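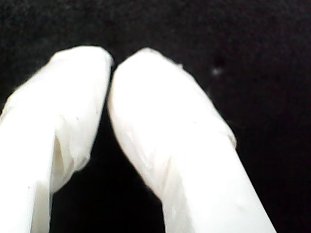

*White on black, with a fold in the covering.*

06/02/2019

The packing room at Sturkadar is at the back of the building, past the office and down two steps. The woman who runs it has been wrapping other people's belongings for 16 years, first for a moving company in Luo and then here in Katow, where she started as the only packer and now has three people working with her. She asked that we use her job title and leave her name out. On the company's website she is the packing lead.

We talked at the end of her shift while she finished a set of dinner plates.

Most of what comes through the room is household goods going into storage. People drop off boxes they have packed themselves, and a good part of her week goes to repacking them.

"They use newspaper," she said. "I don't mind newspaper for filling a box. I mind it against the plate. The ink gets into the glaze if it's an older plate with fine cracks in it, and then you're not getting it out."

She uses plain white tissue for anything that touches china, two sheets to a plate, and a thicker paper outside that. Plates go in on edge. Bowls are nested with a folded sheet between each one, never more than four to a bundle.

I asked about plastic film, which the shop also sells at the front counter.

"Film is for holding things shut. Drawers, a bundle of chair legs, a rug. It's good at that. People see it on a roll and think it's padding, and they'll put six layers around a lamp base and nothing else. Six layers of film is still film."

Her other complaint about film is that it traps moisture. She will not put it straight on finished wood or leather that is going to be stored for more than a month. Wood gets a cotton sheet or a moving blanket first, and the film goes around the blanket. Leather gets no film at all. She had a sofa come back to her once with marks all down one arm, and she still brings it up with new packers.

She has opinions on creases too. When a soft wrap pinches at a corner or along an edge, she stops and does it again.

"A fold is where it starts to slip. It looks like nothing. But the fold is thicker than the rest, so it's the part that rubs, and the tape over it doesn't lie down flat. Then the tape lifts and you've got a loose end inside a box for two years."

Does she redo every one?

"On a bookend, no. On something with paint or gilding, yes. You learn which ones matter."

The tape she likes is a white paper one from Nullard that tears by hand. The clear kind is stronger, she said, but she can't see the end of it, and she was tired of picking at the roll with her thumbnail. Clear tape is kept for the outside of the cartons. Nothing sticky goes on an object. If a lid has to be held on a teapot, she ties it with cotton string over tissue and tapes the tissue to itself.

The room keeps around 80 cartons made up and ready in three sizes. The small ones go fastest. Customers always ask for large, and she usually talks them down.

"Books in a large box, you can't lift it. Pillows in a large box, fine. I ask them what's going in before I sell them anything."

Labels are written on two sides and never on the top, where the next box will cover them. Each one has the customer's number, the room it came from and one line saying what is inside. She does not like the word "misc." and has crossed it out on other people's boxes. The biggest household she has handled was a house sale last February that ran to 82 cartons, including a whole one of candle holders. It took four days. The family came back for a carving knife on the third day, and because the labels were done properly it was a ten-minute job.

For glassware she packs the stems with a twist of tissue before wrapping the whole glass, so the paper isn't pulling on the thinnest part. Then she rolls it from one corner of the sheet to the other, tucking the sides in as she goes. She did one while we talked and it took less time than it took me to write this sentence in my notebook. Glasses stand upright in the carton. She puts a layer of crumpled paper on the bottom, another between rows, and another on top, and then she closes the flaps and gives the box a gentle shake.

"If I hear anything, I open it again."

She buys tissue by the ream and keeps the used sheets that are still clean. Those are flattened under a board and go back out as filler. The torn ones are put in a bag for recycling. The last stock count had 1,129 sheets of the thicker paper on the shelf, which she thought was too few for the time of year, and a new order was due that week.

I asked what someone packing at home should buy if they only wanted to make one trip to the store.

"Tissue, and more of it than you think. One roll of good tape. A marker that works. Small boxes. If you've got money left over, get a blanket, a real one, from a thrift store. You can wash it and use it on a bed after."

And what should they leave alone?

"Mirrors. Bring me the mirror."

By then the dinner plates were done. She wrote the label, put the carton on the shelf with the others, and went to find the lid for a soup tureen that had come in that morning without one.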